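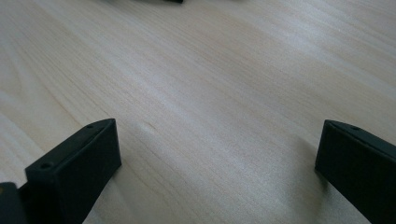

Wanda Montoya and Ademir Dantas
Business Ethics, group 3. Final report, handed in May
Advisor: Gleice Camargo

What a recall letter says and what owners hear

Our topic was the Zurkard van recall, the one over the rear door latch. We wanted to know if owners understood the letter they got, and if the 48 dollar voucher changed how they felt about the company. Short answer: mostly no, and it made some of them madder.

How we did it. Short survey, posted in two owner groups and handed out at the Plesach service lot. 33 replies we could use. A few more came in half empty so we dropped them. Then three longer phone talks, notes typed up the same night.

The letter. Two pages. The word "latch" doesn't show up until page two. Page one is all about how much Zurkard values its customers. The date you have to book by is in a footnote. Adalberto Tavares, who drives his van for a flower shop, read it twice and figured it was an ad for a service plan. He only found out at the dealer when he went in for tires.

The voucher. Good at Zurkard dealers only, parts and service, gone after a year. People in the survey kept bringing up the same thing: the repair was free already, so what is the voucher for? One wrote "pay me for the day I lost." Kátia Teixeira told us she missed nearly a full shift waiting on the part and would of taken a loaner van over any voucher. Loaners weren't offered at Plesach. Don't know about other places, we didn't get that far.

Comparison. We looked at how Mandagi handled its seat belt recall. One page, problem in the first line, phone number in big type, loaner if the repair runs over a day. No voucher at all. Owners in that group still complained, but about wait times, not about being talked down to. We wanted Nikow in here too but never got hold of thier letter.

Problems with our data. Owner groups are where angry people go, so the sample leans that way. Also question 4 was worded badly ("Were you satisfied with the letter and the voucher?"), two things in one question. Ms. Camargo pointed this out after it was already posted. We left it out of the results.

What we'd tell the company:
- defect in the first line
- booking date on page one, bold
- loaner before voucher
- if there is a voucher, let people use it for gas

Survey form and phone notes are in the folder. Wanda did the phone talks, Ademir did the survey and the charts.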